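Moltach Portable Scoreboard
User Manual for Clubs and Grounds
Section 4: Setting Up and Operating the Scoreboard on a Match Day

Issued 15 January edition. Prepared by Chutima Phuthong, Technical Publications. Checked by Milagros Manzano, Field Support.

4.1 Scope of this section

This section covers the positioning, connection and match-day operation of the Moltach portable scoreboard when used for association football. Settings for other sports are given in Section 6. The instructions apply to boards supplied with the Fandero handheld controller. Boards supplied with the older desk controller should be set up in accordance with the leaflet packed with that unit.

The scoreboard should be set up by two adults. At least one of them should have read Section 2 (Safety) in full.

4.2 Before you begin

Check that the following are present before moving the board from storage:

Display panel, in its padded cover
Two folding legs, left and right, marked L and R on the inner face
Baloch mains lead, 18 metres
Fandero controller with charged battery
Four ground pegs and two stay lines
Spare fuse, 13 amp
Locking key, part number 893

If the locking key has been lost, do not attempt to secure the legs with a bolt or other substitute. Replacement keys may be ordered by quoting the part number.

Caution: The display panel must not be carried flat. Keep it upright at all times, with the carrying handles uppermost.

4.3 Choosing a position

1. Select firm, level ground outside the perimeter barrier. Where there is no barrier, the board must stand well behind the touchline and clear of the area used by the assistant referee.

2. Confirm that the board will not block an emergency exit, a gangway or the route used by the stretcher party.

3. Stand at the place from which the controller will be used and make sure that there is a clear view of the board. The controller will work without a clear view, but the operator will be unable to confirm that each change has been displayed.

4. Where possible, face the board away from the afternoon sun. Direct sunlight on the panel reduces the contrast of the clock digits in particular.

5. Check the position with the match referee before the legs are opened. The referee may ask for the board to be moved at any time.

Note: At grounds with a slope, such as the lower pitch at Bollilstead, the board should be placed at the higher end and the adjustable foot on the downhill leg extended until the spirit level on the top rail reads true.

4.4 Fitting the legs

1. Stand the panel upright on its base rail. One person should hold the panel by both handles until step 6 has been completed.

2. Offer leg L to the left-hand socket, as seen from the rear of the board. Push until the collar meets the socket.

3. Insert the locking key and turn it clockwise to the stop. The red band on the collar will no longer be visible.

4. Repeat for leg R.

5. Open both legs outward until the hinges lock. Press down firmly on each hinge to confirm that it has engaged.

6. Attach the stay lines to the rings on the top rail and peg them out, one to the front and one to the rear. Use two pegs for each line.

7. Remove the padded cover. Store it under shelter, folded with the lining inward.

Caution: If a red band can be seen on either collar, the leg is not locked. Do not release the panel.

Caution: Do not use the board on artificial turf with ground pegs. Ballast bags must be used instead. Follow the instructions of the ground operator as to the weight permitted on the surface.

4.5 Connecting the power supply

1. Make sure that the switch on the rear of the panel is in the off position.

2. Unwind the mains lead completely from its drum. A lead which is left partly wound may overheat in use.

3. Lay the lead along the outside of the perimeter barrier. Where it must cross a path used by spectators, fit a cable cover along the full width of the crossing.

4. Connect the lead to the inlet on the rear of the panel and close the rubber flap over it.

5. Connect the plug to an outlet protected by a residual current device.

6. Move the switch on the panel to the on position. All digits will light together for a few seconds and then show zero.

If the digits do not light, switch off at the outlet, withdraw the plug and check the fuse. If the replacement fuse also fails, the board must be taken out of use and reported to Field Support.

Note: The lead must not be extended. If the nearest outlet cannot be reached, choose another position for the board.

4.6 Pairing the controller

1. Hold down the PAIR button on the rear of the panel until the small green light begins to flash.

2. Switch on the controller. Select BOARD from the first menu, then NEW.

3. When the serial number of the board appears, compare it with the number on the rating plate. Press OK only if the two agree.

4. The green light will stop flashing and remain lit.

The controller remembers the board until another is paired with it. On grounds where two matches are being played at once, it is recommended that each controller be labelled with the pitch on which it is in use.

4.7 Entering the match details

1. From the main menu select NEW MATCH. Any score left from an earlier match will be cleared.

2. Select FOOTBALL from the list of sports.

3. Enter the length of each half as directed by the competition rules. For junior matches the length varies with the age group, and the home club should confirm it with the referee.

4. Enter the team names. A name that is too long for the panel will be shortened, and the shortened form can be edited before it is displayed.

5. Select the direction of the clock. For league and cup football the clock normally counts upward.

6. Press DISPLAY. The team names and a score of nil each will be shown on the board.

Ask a second person to read the names aloud from the board before spectators are admitted. Home and away sides may be exchanged by pressing SWAP, and this does not affect the score.

4.8 Operating the board during play

Starting the clock. Press START when the referee blows for the kick-off. If the button is pressed early, press START again to stop the clock, hold RESET, and restart at the whistle.

Recording a goal. Wait until the referee has signalled the goal and the players are returning for the restart. Press HOME + or AWAY + once. The digit will flash and then settle.

Correcting the score. Press HOME − or AWAY − once. A goal which is disallowed after being displayed should be removed without delay. The operator should not make any announcement or gesture to spectators in connection with the correction.

Additional time. The clock stops at the end of the normal period. Where the competition allows it, the number of minutes shown by the fourth official may be entered by selecting ADDED. The scoreboard clock has no standing in the laws of the game, and the referee is the sole timekeeper.

Half-time. Press PERIOD when the whistle is blown. The board will show the letters HT until PERIOD is pressed again.

Suspension of play. If the match is stopped for an injury, leave the clock running unless the referee directs otherwise. If the teams leave the field, press HOLD. The score remains on display and the clock is hidden.

Penalty shoot-out. Select SHOOT-OUT from the match menu. The match score is kept in the upper row and the shoot-out score appears in the lower row.

Caution: Messages may be typed on the controller and sent to the board. They must not refer to any player, official or supporter by name, other than for a missing child notice approved by the safety officer.

4.9 Weather

The board may be used in light or steady rain provided that the rubber flap is closed. It must be lowered in the following conditions:

Wind strong enough to lift either stay line from its peg
Thunder or lightning, whether or not play has been stopped
Standing water at the base of either leg

Switch off at the outlet before lowering the board. Do not attempt to lower it while spectators are standing within reach of the panel.

4.10 Closing down after the match

1. Leave the final score on display until the officials have left the field.

2. Select END MATCH and write the score in the match record, if required by the club.

3. Move the panel switch to off, then withdraw the plug.

4. Refit the padded cover before the stay lines are released.

5. Remove the pegs and count them back into the bag.

6. With one person holding the panel, turn the locking key anticlockwise and withdraw each leg in turn.

7. Wipe mud from the legs with a damp cloth. Do not use a hose or pressure washer.

8. Wind the lead evenly on to its drum and place the controller on charge.

4.11 Clothing and footwear

Persons fitting or removing the legs should wear closed shoes with a firm sole, and gloves if the rails are wet. Slides, sandals and studded boots are not suitable for this work. Players who are asked to help after a match should change their footwear first. 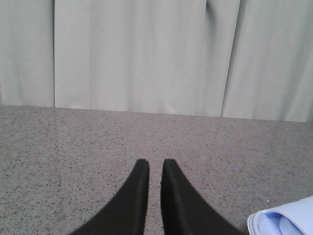
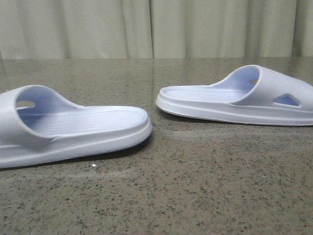
Second picture: two white slide sandals on a speckled stone tabletop.

4.12 Reporting a fault

Faults should be reported to Field Support with the serial number of the board, the name of the ground and a short account of what was displayed when the fault occurred. A board which has fallen must be inspected before further use, even if no damage can be seen.

For routine inspection and the care of batteries, see Section 5.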